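# Reserve rules and the timing problem: a conversation with Kanchan Chauhan

Kanchan Chauhan has spent 14 years working on reserve policy for local governments, the last five of them as budget director for the city of Tronero. Her office rewrote the city's rainy day fund ordinance last year, and the new version took effect with the current budget. We spoke in August, after the first quarterly report under the new rules had gone to the council.

The old ordinance required the city to hold a reserve equal to a fixed share of general fund spending, measured on the last day of the fiscal year. Chauhan considers the measurement date the main defect.

"The last day of the year is a poor day to measure anything," she said. "Property tax has come in, the large contract payments have not gone out, and the balance looks better than it will in October. The ordinance was met every year. In two of those years the city borrowed internally from the water fund in the fall to make payroll."

Under the new text, the reserve is tested against the lowest projected cash balance in the coming 12 months. The projection is prepared by the controller, Isauro Pacheco, and published with the budget. If the low point falls under the required level, the shortfall has to be closed by transfer before any new spending is approved.

Pacheco's staff had already been producing a monthly cash projection for internal use. According to Chauhan, the work consisted mostly of documenting the method so that someone outside the office could repeat it.

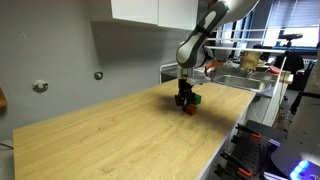
The deposit rule also changed. Tronero formerly moved half of any year-end surplus into the reserve. The surplus was defined in a way that included one-time revenue, such as land sales and legal settlements, and the other half was often used to start programs with ongoing costs.

"A land sale pays for one year of something," Chauhan said. "The second year has to come from somewhere else. We now treat one-time revenue as its own category. It can go to the reserve, to debt, or to capital projects, and the budget has to list which."

The threshold for calling revenue one-time took longer to settle than any other provision. Building permit fees were the hard case. They recur every year, but the amount swings with construction. The final language averages permit revenue over five years and treats anything above the average as one-time.

I asked whether a five-year window was long enough to cover a full construction cycle.

"Probably not. Mohandas Alva, who did the modeling, ran it with longer windows and the deposits were steadier. But our permit records before the software change are not reliable, and I did not want a formula that rested on numbers we could not audit. The window can be extended later — the ordinance says so."

Withdrawals require a two-step finding. The council must first establish that revenue has fallen below the adopted forecast, and then adopt a repayment schedule in the same vote. Chauhan pointed to the neighboring city of Barajas, where the reserve was drawn down with no schedule and remained below its target for several years.

"I would have accepted a weaker deposit rule to keep the repayment requirement," she said. "Without a schedule, repayment competes with everything else each spring, and it loses."

Council member Faustino Bautista voted against the ordinance. In a written response to my questions he said the low-point test "ties up cash that could be paying for street repair" and gives too much weight to a single month. Chauhan agreed that the test is sensitive to timing. Her office is studying whether some vendor payments can be moved out of October, a change that would raise the low point without additional deposits.

The 19 percent target itself was left alone. She described it as inherited, and said a separate review will look at it once there are two full years of data under the new measurement. The next quarterly report is due to the council in November.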